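23/02/2018 – Plela bench, hand gripper no. 2

Left pad creeping again. Jaw closes fine on the gauge block but the pad walks a hair toward the tip after a long run. Dalia had it at 879 closes when she noticed, I got it earlier than that on the Trnka pads. So no cure from changing supplier.

Took both fingers off, cleaned the mount faces with alcohol, refitted. Screws were not loose. One had old threadlocker crumbs in it, picked those out. Torqued left then right, then left again as it always takes a bit more the second time round. Zeroed the width reading closed, opened full, closed, reading came back 2 counts off. Leaving it, inside what Gholamreza wants. 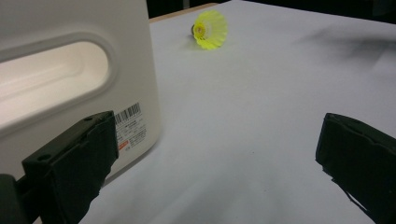
Pads are the real job. Left one is layering along the inner edges, you can feel it with a nail, and I don't trust the glue under it any more. Right finger is worse to look at – thin frayed strip hanging off the lower edge. Trimming that would only hide it, so both pads get changed together. Checked the wide opening against the shuttlecock on the sheet, plenty of room round the skirt. The sheet has ridges in it on the right side, need to pull it flat before anyone does height checks off the table.

Pad stock: 11 of the Cunon ones in the drawer, bag is open so wipe them before gluing. Glue wants some 45 min under the clamp, longer if the room is cold. Do not run it early!! (Me, in October.)

To do
– strip old pads, scrape, no blade on the black finish
– new pads, clamp, leave alone
– recheck zero after, write the nubmer on the tape
– ask Gholamreza if Curkanside still has the spare left finger
– Dalia to repeat the long run with the new pads, same speed, mark the pad edge with pencil first so we can see if it moves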